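Service Desk > Cells > Folding Cell 2 > Ticket 1765

Cloth pickup misses after finger swap – reopened
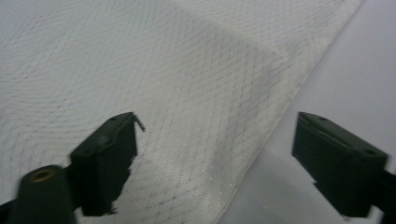 Gripper over the cloth edge, left finger on the fabric side, right finger past it.

Site: Stustbridge
Opened by: Zodwa Potgieter
Status: Open (was "Resolved")

Zodwa Potgieter, 7:40
Reopening. The last note says "recalibrated, OK now." OK by what measure? I ran 30 picks on the patterned white cloths and it missed 15. That's a coin toss.

Margarida Gouveia, 8:25
The Ralivcombe office thinks the vision offset drifted. Please rerun the table calibration and post the result.

Zodwa Potgieter, 9:10
Reran it. Passed, same as in April, and I don't put much weight on that. The target is a flat printed card and our cloths have creases in them. Look at the picture: there's a raised fold between the fingers. Where does the software think the edge is?

Margarida Gouveia, 9:32
Fair. What about the metal tab on the left finger? Can you check that it's seated and not bent?

Zodwa Potgieter, 10:05
Tab is seated. Can't say if the angle is right – the Ait Ali setup sheet gives no angle, only "as supplied." Supplied by whom, and before or after the swap in ticket 1169?

Margarida Gouveia, 10:20
I'll ask Pisosthorpe for a drawing. Meanwhile, drop the closing speed one step and try again with the old fingers.

Zodwa Potgieter, 11:50
One change at a time, please, or we won't know which did it. Old fingers are on now, speed untouched. Leave this open until I post counts, and no more "OK now" without a number next to it.

Comments (6) | Shares (0)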